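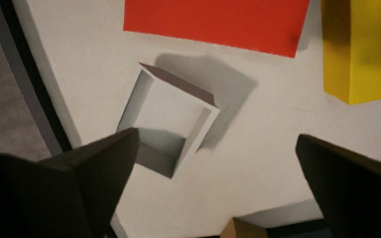

White square frame on a white tabletop, red slab and yellow block behind. Computer render.

Dishwasher stops mid cycle, beeps, wont drain unless I cut the breaker

Drolum built in, 2 years old. Starts fine, fills, washes maybe ten minutes, then three beeps and all the lights go out. Water still sitting in the bottom. If I kill the breaker for a minute it drains and I can start over, then same thing. Cleaned the filter twice. Float moves freely. Repair place wants 800 for a new control board, installed. Machine didn't cost much more than that. Anything I can check first?
Noémie Baudry
Friday, August 21, 2020

Had this in March on the same brand. Not the board. Pull the kickplate and look at the wire harness where it goes into the door hinge, left side on mine. One wire broken inside the insulation, looked perfect from outside. Breaker OFF before you touch anything. Meter each wire end to end while you open and close the door slowly, mine dropped out about halfway. Spliced in a new piece with a bit of slack, crimp connectors, good since then.

If the harness checks out, take the board cover off and look for a brown spot near the heater relay. Sometimes its just a cracked solder joint and you can reflow it. Dont pay for a board til you've looked.
Reynaldo Dagdag

Get rid of it. Mine did the same and I bought a Zostetti, no problems.
Monique Joly

Check the drain hose for a kink too, esp. if anyone moved the machine lately. Wouldnt explain the lights going out though, so I'd do what Reynaldo says first. And ask if that quote includes the service call, mine was extra.
Valentin Tessier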